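What I learned from a table of fruit

By Roos Declercq

Last November I went to the open day of Gritora, because my neighbour had a spare ticket. I expected big machines behind glass. What kept me longest was a part of the programme about hand-held grippers, the tools with which people teach a robot how to pick things up. 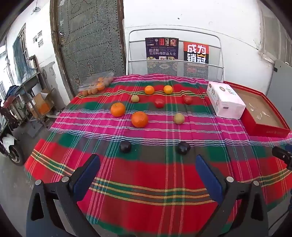 I am a bookkeeper and I have no technical education, so my opinion is only that of a visitor. But I think we speak too much about robots that will take our work and too little about the people who must first show them the work. An orange is easy for me. I never had to think how hard I press it. For a machine somebody must do it again and again, with patience, and this patience should be paid well. I asked what such a person earns and I received a friendly answer without a number in it.

The leaflet said that the programme has 147 hours of practice behind it. To me this seemed very much for fruit. My daughter, when she was 2, needed less to learn it, although she also threw it on the floor.

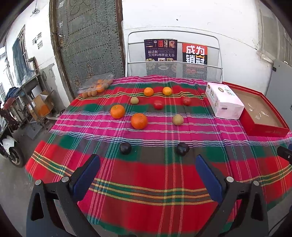

I do not want to be unfair. The young people of Gritora explained everything slowly, and over 44 visitors could ask what they wanted. I only wish that an open day would also say who does the teaching, for how long and in what conditions. When I buy tomatoes, I can read on the label from which country they come. For the skill of a robot hand I would like to read something similar.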